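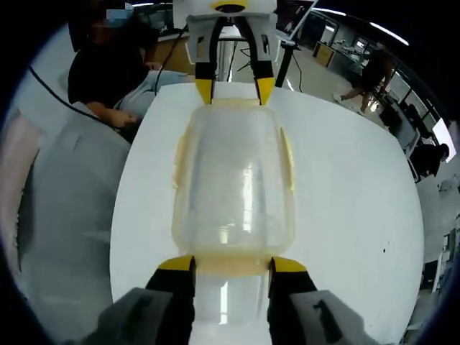
4. Leaving Early: What Supporters Told Us

The gate records in the last section show when people left the stadium in Kelow, but they do not show why. To get at the reasons, we talked with supporters of the home football team over three seasons. Interviews took place in the parking lot, at the two diners on the main road, and by phone with people who had already driven home. Most of the people we spoke with had held season tickets for a long time. A smaller group bought single tickets, often for the rivalry game against Ovley and for little else.

We expected the score to explain most of the early leaving. It explains part of it. When the home team was far behind at the start of the fourth quarter, the stands on the visitors' side of midfield thinned out quickly, and the student section went next. The older season-ticket holders in the covered seats stayed longer than anyone else, and several of them said that they would feel bad walking past the players' families on the way to the stairs. One man told us he had left a game early once, in his twenties, and missed a comeback. He has stayed to the end ever since, including in sleet.

Supporters who did leave early gave traffic as the main reason. The stadium has one paved exit, and it feeds into a two-lane road with a light at the bottom of the hill. People who parked on the grass above the practice field said the wait after a close game could be longer than halftime. They had worked out their own rules. Some left at the two-minute warning whatever the score. Others sent one member of the family to start the car. A few parked in town and walked, and this group almost never left before the end.

4.1 Blowouts and close losses

We asked people to compare how they felt after a lopsided loss and after a close one. The answers did not line up with how long they had stayed. Supporters were angrier after close losses, and they tended to blame a single play or a single call. After a blowout they were more likely to blame the coaching staff, or the schedule, or to say that the team had been bad for weeks and that the result was fair. Many used the word "deserved" without being prompted. Some of the same people came back for the next home game and stayed through all four quarters.
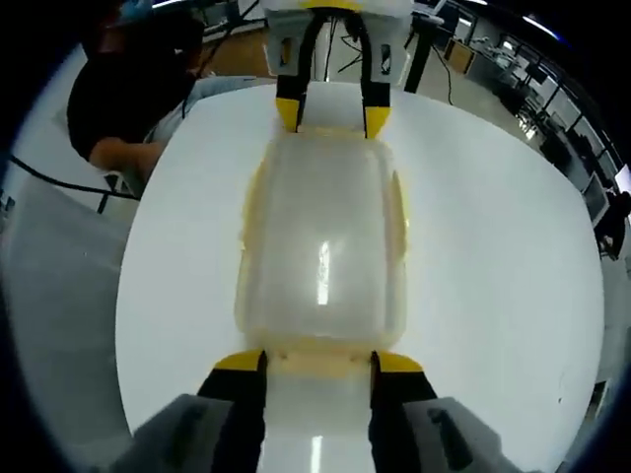 Macarena Ortuño, Lead Author

Figure 3. Translucent plastic container with a gripper at each end.

4.2 Benching the quarterback

In the second season the starting quarterback was taken out during a home loss and the backup finished the game. We had interviewers at the gates that night, so we were able to speak with people as they came out and again in the following week. Right after the game, opinion was split along seating lines. Fans in the student section were pleased to see the backup play. Fans in the covered seats thought the change was an insult to a player who had been given poor protection by his line.

A week later the split had mostly closed. People in both groups now said the coach had been right to protect the starter from further hits in a game that was already lost. Several of them remembered having said so at the time, although our notes from the gates show something different. We treat this as a warning about the phone interviews in general. Where an account given by phone disagreed with one given at the stadium, we used the stadium account.

4.3 Limits of the interviews

All of the interviews were done in one town with one team, and attendance was almost 1000 on an ordinary night. A large professional stadium has more exits, more distractions, and more people who came from far away. We would not assume that our findings carry over. We also spoke with few visiting supporters. Most of them traveled by bus and could not leave early even if they wanted to.

The interviews were coded by Kelechi Idahosa and Ehab Metwally, working separately. They disagreed most often on whether a complaint about play calling should count as a complaint about the coach. Those cases were settled by Jeptoo Temba, who had not taken part in the interviews and does not follow the team. A second round of calls was planned for April, to ask whether people who had talked about giving up their tickets had done so. The results of those calls are reported in the next section together with the renewal figures.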